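The day the left finger stayed closed

by Csenge Mészáros
May

I wanted to write this down already last week, but I was too annoyed, and when I write annoyed my English becomes worse. Now I am calm, so I can tell it in order.

The task was simple on paper. We use two hand-held grippers, one in each hand, and we put small things from the bed into an open cardboard box. Hair clips, hair ties, a ribbon spool, a book. Every try is recorded, and later the recordings are used for teaching a robot arm the same movement. The plan for this set was 600 tries. I like this kind of work, because it is quiet and my hands learn it quickly.

The trouble began somewhere after try 500. I squeezed the handle, the jaws closed on a hair clip, I opened my hand, and the jaws opened. Everything normal. But the number for the jaw opening, which the gripper writes into the recording, did not move. It said "closed" while the jaws were wide apart. After a few seconds it jumped to the right value, as if it woke up.

I did not see this while working. I must be fair about it: there is a small screen where I could have looked, but with both hands busy I look at the clips and not at the screen. I found it in the evening, when I checked the files before sending them to Borbély, our partner for the training part. One line in the graph was flat where it should go up and down like teeth of a comb.

My first idea was dust. A fleece blanket gives a lot of fibers, and the pads have ridges where fibers like to collect. I cleaned both pads with a soft brush and tried again. The flat line came back. My second idea was the cable, so I changed the cable with the one from the other gripper. The flat line stayed on the same gripper. This was at least useful to know.

Then I did what I should do at the beginning, and I opened the housing. Inside there is a small magnet on the shaft, and a sensor reads how it turns. The magnet was glued, and the glue had let go on one side. When I moved the jaws slowly, the magnet turned together with the shaft. When I moved them fast, it slipped and stayed behind. Small light things like hair ties I pick fast, and the book I pick slowly. For this reason the book recordings were almost all good and the hair tie recordings were the worst.

I wrote to Mimham, where we bought the grippers. They answered the same day, politely, and asked for the serial number and a short video. They are sending a new shaft with the magnet pressed in and not glued. Until it comes, I fixed the old one with a drop of two-component glue and I let it rest overnight. It holds so far, but I don't trust it.

The bigger question was what to do with the recordings. Altogether with the earlier sets we had 1598 of them in the folder. I wrote a small script which compares the jaw number with the position of the jaws in the video, and marks the file if the two disagree for longer than half a second. It marked more than I hoped, also some from before the day when I noticed the problem. I moved all marked files to a separate folder. I did not delete them, maybe somebody can repair the values from the video later.

What I changed in my routine: before every session I open and close each gripper ten times fast and ten times slowly, and I look at the graph before I touch the first clip. I repeat it after lunch. It takes two minutes. I also listen now to the gripper, because the loose magnet made a very soft click which I had heard for days and thought it was the handle.

I am repeating the bad part of the set from the start, same blanket, same box.
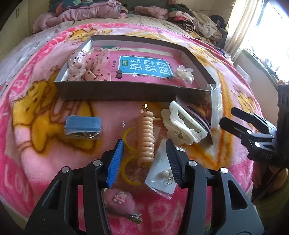 The earring card is still the item I have the most failures with, even with a healthy sensor. The plastic bag slides when I come from above, so I am now trying to take it from the side and to close the jaws very slowly. If the new shaft arrives before I finish, I will stop and change it, and I will note in the file list from which try the new part is inside. Borbély asked for this and I think they are right.

Recent posts
Packing the grippers for Kostlow
Which brush for which pad
Fenasska workshop, my notes from the second day
Why I name my files in a boring way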